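Let the planner be slow

I have spent a good part of this winter arguing, mostly with people I like very much, about whether a picking system should be allowed to stop and think. My side of it is simple enough. I would happily wait 2 seconds for a planner that has looked properly at the fruit, and I'd take that any day over one that lunges in a tenth of the time and has to lunge again.

At Jasisthorpe we logged 1,556 grasp attempts with the old control loop before we gave Skimden, our perception layer, permission to say "I'm not sure yet". It felt like a terribly small change (one extra state, about 200 lines of code, most of them comments!) and it altered how we wrote everything else. A tangerine in a bowl with a walnut and jujubes for company is a lovely problem, you see, and it deserves a moment's thought about which way the fingers ought to come in.

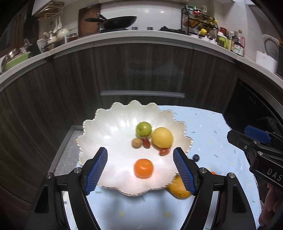 Shaikh wrote back to my last piece that waiting is a luxury, and that a good controller ought to begin moving on a poor guess and mend it on the way down. I do see the appeal, and the Brorngate code does it very prettily indeed. But mending a guess needs fresh sight of the thing, and the nearer the fingers get, the more of the view they tend to fill with themselves.

So I'd keep the pause, and I'd log it too, so that whoever reads the trace on Friday can tell dithering from thinking. We still mix those up more often than I'd like.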